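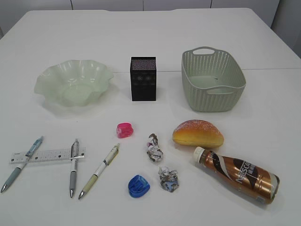
Sorting a Table by Asking Nicely: Final Report, Planning Group

Piret Vanags and Siebe Meijer
2026-04-24

What we set out to do

Our half of the Garnamero project was the planner. Perception (Jaanus Toom, working mostly at night) hands us a list of objects with poses and labels. We hand back an ordered list of picks and places, and the controller does its best with it. The job was tidying: trash in the basket, bread in the bowl, bottle standing up, pens left alone. The pens were left alone because we ran out of semester.

Version one

The first planner searched over every possible order of moves. It was provably correct and took 229 seconds to decide what to do with a pencil sharpener. Our advisor asked whether it was thinking or had crashed, and for a while we had no way of telling, so we added a progress bar.

Version two plans greedily and only searches when two moves conflict. The usual conflict is the black box. It is tall enough that the wrist can't always reach past it, and the planner has to decide whether to go over it, go around it, or move it first. We gave moving it a high cost. We then lowered that cost, and for one memorable afternoon the planner moved almost nothing else. 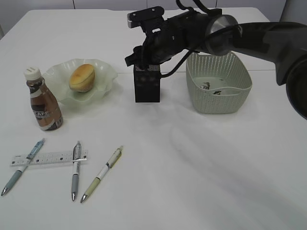

The fix was a cost for carrying the same object twice in one plan, which we should have had from the start. Place poses also got a clearance check against the swept volume of the forearm. We had been checking the gripper only, on the theory that the rest of the arm would look after itself.

Results

We ran 200 simulated tables. All but 18 produced a complete plan inside the time limit. Most of the failures had the bottle lying with its cap against another object, leaving no grasp for the upright move. Raising the limit to 1,000 search nodes per conflict rescued a few of them and made the rest fail more slowly.

Left undone

Crumpled paper is still modeled as a sphere. Replanning after a dropped object works if the object lands somewhere perception can see it. The config file has two settings called "margin" and we are only sure about one.

Related reports
Stustetti: Grasp Scoring for Clear Plastic
Rozīte: A Simulator Nobody Else Could Install
Leltidholm: Calibration Notes, July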